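Notebook, pump and hose bench
2nd April

Started the morning with coffee and good intentions, and by the time I had the bench cleared Grigore was already on the phone asking whether the slip-on unit would be ready for the brush truck before June. I told him yes, with my fingers crossed under the bench. It's a nice little unit and I'd like to see it go out in good order, so I'm writing this up properly, more for Maricica and Chun-hung than for me.
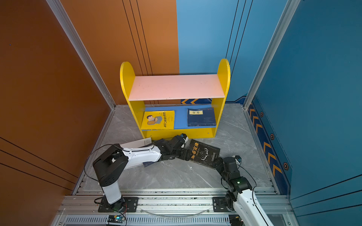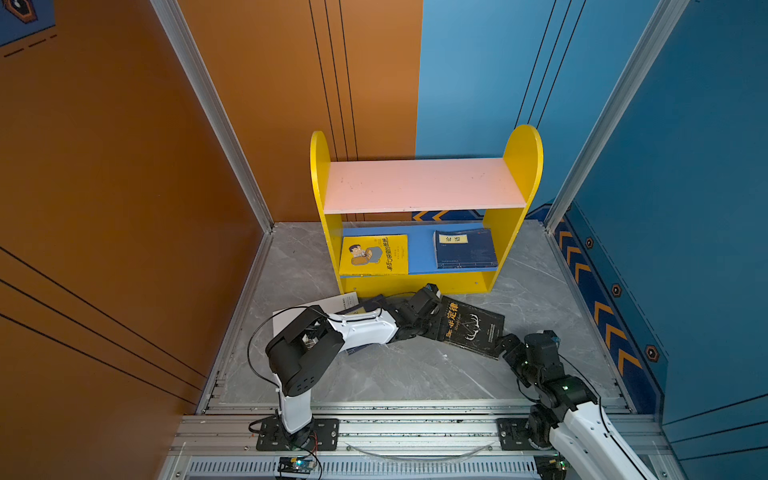
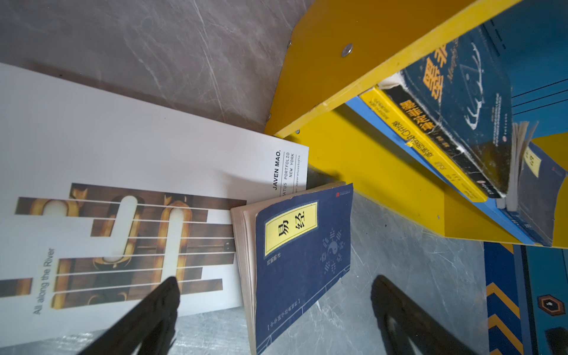
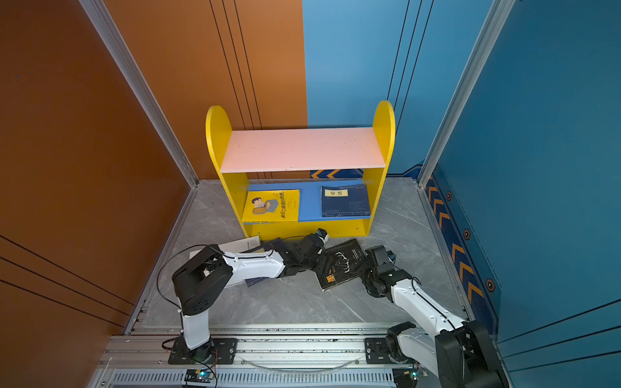

So, the pump. It's the Nileck, the one with the pull start that everybody complains about, and the complaint this time was that it wouldn't hold prime. Costel had it down as a bad seal when he filled in the tag. I went along with that and had the pump housing half open before it dawned on me that I hadn't checked the suction side at all (Despina would have had words with me, and she'd have been right). Put it back together, filled the suction hose with water, capped the strainer end, and laid it along the floor to see what happened. Sure enough there was a weep at the first coupling, right under the clamp. The clamp was on crooked and had chewed a groove into the hose.

Cut the hose back past the groove, squared the end, and used two clamps with the screws on opposite sides. New gasket in the coupling too, while I was in there. After that it primed on the third pull and stayed primed while I went off and ate my sandwich. I can't swear the seal is perfect, but I'm not opening up a pump that is behaving itself. Costel, I've left your tag on with a note under it, no hard feelings!

The tank is the 500 liter one from Kusora. I filled it all the way and left it sitting on the pallet so I could look underneath. Dry all round the outlet, and the baffles don't rattle. The lid vent was stuffed with what I took to be an old wasp nest, all mud and paper, and I had to pick it out with a bit of wire. Please look at the vents on anything that has been parked outside over the winter. A tank that can't breathe makes a pump look sick, and I do wonder now how much of the trouble was that and how much was the clamp. I fixed both before running it again, so I've robbed myself of the answer. Ah well.

Hose reel next. The rubber line is still good and soft, with no cracking where it bends at the hub, but the swivel was stiff enough that I needed both hands. Took it apart, cleaned it, greased it, put it back, and it now turns the way it should. I did notice the reel brake is worn nearly smooth — it'll hold on flat ground, but I wouldn't want it on the back of a truck going up the quarry track. Ordered a replacement from Grevex this afternoon. They had 3 on the shelf, so we shouldn't be kept waiting.

Nozzles. I tried the two we had in the drawer, fog and straight stream, out behind the shop. The older one drips when it's shut and I'm not fond of the feel of the bale handle, so it has gone in the training box where it can drip on people who are expecting it. The newer one gives a lovely wide fog and I'd be happy to mop up with it all day. Grigore prefers the straight stream for digging into stumps and we had our usual friendly argument about it. He does have a point about roots.

Also had a visit from Chun-hung, who brought back the drip torches and the rakes from the Sârbu burn. One torch has a loose breather screw and no lanyard on it. The rakes are fine, only dirty. I counted 21 flappers back onto the rack, which matches the sheet, and that has never once happened before in my time here, so I went and told Maricica and she made me count them again. Still 21.

One thing to talk over when we're all in together: where the spare foam concentrate lives. I found a jug behind the paint, which is silly, and the label is so faded that I'd be guessing at the mix. I'd rather use it up for practice and start fresh with a jug we can read.

Left to do on the slip-on: fit the reel brake when it comes, paint the lifting points, write the starting steps on a card for the lid (choke, throttle, valve open, pull), and run it for a full tank with Grigore on the nozzle. Fuel is drained and the tank valve is open. The pump key is on the hook by the door.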